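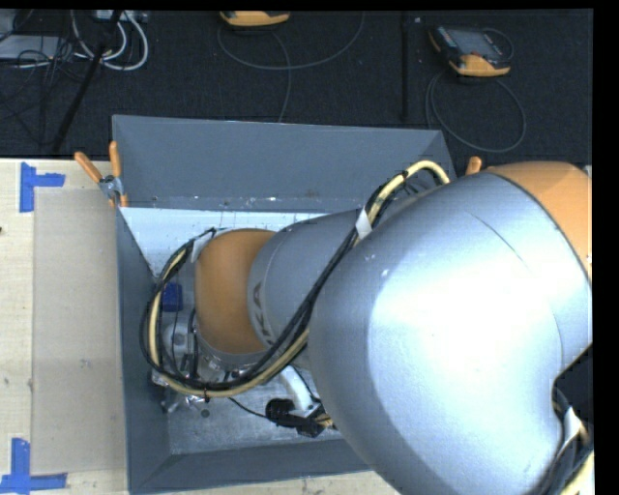
Feb 18, 2025

Garage Shelves, Sticky Lids and the Drawer Full of Screws

I spent the whole long weekend in the garage and I have opinions now! My husband thinks I should have been skiing. I think I should have done this four years ago, when we moved to Badulstead and stacked everything against the back wall "for the time being."

So, tips. They're in no special order, because I wrote them on the back of a paint chart as I went along.

Start with the floor

I know everybody says to start with one shelf or one box. I tried that last winter and ended up with one beautiful shelf and no way to get to it. This time I cleared the floor first, dragged everything out onto the driveway (pick a dry day, please) and swept twice. Sweep from the back corners toward the door, wait ten minutes for the dust to settle while you have a coffee, then do it again. The second pile was nearly as big as the first.

For old oil spots, plain clay cat litter is still my favorite. Pour it on thick, grind it in with the sole of your shoe, leave it overnight. Sweep it up and scrub what's left with dish soap and a stiff brush. One of my spots needed two rounds and one is never coming out, so that's where the lawnmower lives.

Bins: pick one size and stop

I had bins with lids, bins without lids, bins that used to have lids. None of them stacked. My friend Sum-yee Tsai told me to choose a single footprint and buy only that forever, and I grumbled, and then I did it. Straight sides hold a lot more than sloped ones, by the way. The tapered kind nest nicely when they're empty, but mine are never empty.

Things I've settled on for bins:

Open tops for whatever I grab every week (gloves, extension cords, the good tape).
Lids for anything seasonal, or the mice will move in.
Nothing heavier than I can lift down from shoulder height. Paint goes on the bottom shelf, always.
A label on the short end AND on the long side. You will turn the bin around some day.

For labels I use masking tape and a fat marker. I did buy a label maker once. The tape cartridges cost more than lunch, and the labels curled up in the cold anyway.

Getting a stuck lid off a paint can

Don't use a screwdriver! It bends the rim, and a bent rim never seals again. The little hooked opener from the paint counter is worth keeping on a nail by the door. If the lid's really glued down, wrap a rag soaked in hot water around the rim for a few minutes and then work your way around a little at a time. Before you close it up, wipe the groove with a rag or an old paintbrush, lay a piece of plastic wrap over the top and tap the lid down with a rubber mallet.

Write the room and the month on the lid. I found a can marked "nice gray" in my own handwriting and I have no idea.

The screw drawer

Ah, the drawer. Mine came with the workbench, from the previous owner, and I'd been adding to it ever since. I tipped the lot onto an old cookie sheet and gave myself until the end of one podcast. Anything bent or stripped went in the scrap can. Wood screws in one jar, machine screws and bolts in another, and a third for picture hooks and those plastic anchors that breed in the dark. That's as far as I sorted. I've seen people do it by length and thread and head, and good for them, but I'd never keep it up.

A magnet inside a sandwich bag is great for picking up the ones that roll under the bench. Turn the bag inside out over the jar and they all drop in.

Rusty hand tools

My grandfather's pliers had seized solid. I soaked them in white vinegar overnight, scrubbed them with an old toothbrush, then rinsed them in water with a spoonful of baking soda and dried them right away with a hair dryer. A drop of oil in the joint and they open and close like new. Check on them in the morning, though. I forgot a chisel in there for three days and it came out gray and pitted.

Keep vinegar away from anything chromed, and don't soak wooden handles.

Hanging things up

Find the studs. I mean it! My first bike hook came out of the drywall at 11 at night and took a shelf of flowerpots with it. The hooks I have now are Bikix ones with a rubber coating, one screw each, straight into the stud, and they've held fine so far. Hang the rake and the shovel with the business end down and against the wall, and put long handles in the corner you never walk past.

Still on my list

The shelf over the freezer wobbles. I need to swap out the one dim bulb for something I can read a tape measure under. And there's a box marked KITCHEN that I have not opened, and at this point I'm a bit scared to.

If you've got a trick for coiling a 70-foot hose so it stays coiled, please put it in the comments. Mine springs open the minute I let go of it.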